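How to Set Up Breakout Rooms for a Training Session in Skileva

Most guides to breakout rooms start by telling you how much people love them. I have run enough remote training to doubt that. People tolerate breakout rooms when the task is clear and the time is short. If your session is a lecture with slides, skip this page and give the lecture.

Still reading? These steps are for a host account in Skileva, using the desktop version. The browser version hides half the menus, whatever the help pages claim.

Before the session

1. Open your meeting, go to Settings, then Rooms, and switch on "Allow host to assign." It is off by default.
2. Create the rooms now. The "create on the fly" button is advertised as instant, and in my tests it froze the chat for everybody.
3. Put no more than five people in a room. Skileva lets you go up to 40, and I can't imagine what for.
4. Write the task in the room description. Spoken instructions are forgotten by the time the room loads.
5. Upload any handout to each room separately. Files in the main meeting do not carry over.
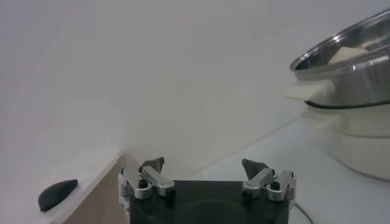 Martti Hirvonen wrote in to say that step 5 is out of date, and that files do carry over if you tick "Share with all rooms" before anyone joins. I tried it with a PDF and it worked. I tried it with a spreadsheet and got a blank panel in two rooms out of three. Tick the box if you like, but upload separately too.

During the session

6. Say how long the groups have, then start the timer. Eleven minutes is my usual setting: ten for the work and one for finding the microphone.
7. Click Open Rooms. Wait until the list of unassigned people is empty before you do anything else. Anyone who joins late lands in the main meeting and will sit there in silence unless you move them by hand.
8. Visit each room once. The "Broadcast voice" option sounds handy, but it cuts in over whoever is talking, so use a typed message.
9. Close the rooms with the 30-second warning left on. Turning it off drops people back in the middle of a sentence.

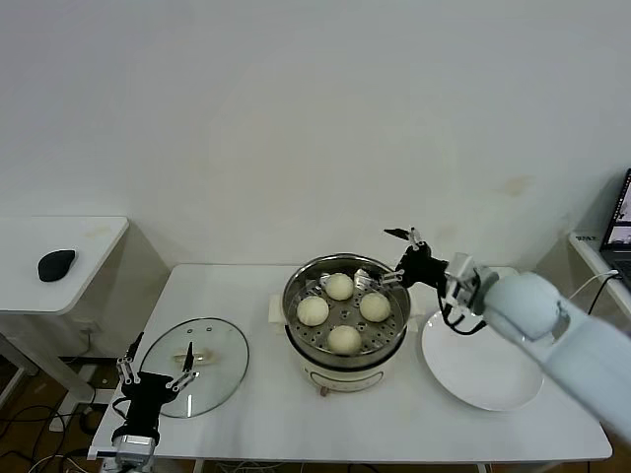
Four buns on the steamer tray, with the glass lid lying to the left.

After the session

Room chats are not saved with the main chat. Export each one from the Rooms tab before you end the meeting, or they are gone. Whiteboards are saved, in theory. Take a screenshot.

The attendance report counts a person moved between rooms as leaving and rejoining, so the totals come out too high. If your department uses those numbers for anything, correct them first.

Recording

The recording follows the host. If you are in Room 3, you get Room 3, and the other groups are not recorded at all. An add-on called Wendach says it can record every room at once. I haven't seen it do so, and the trial asks for a credit card. Having one person in each group take notes costs nothing.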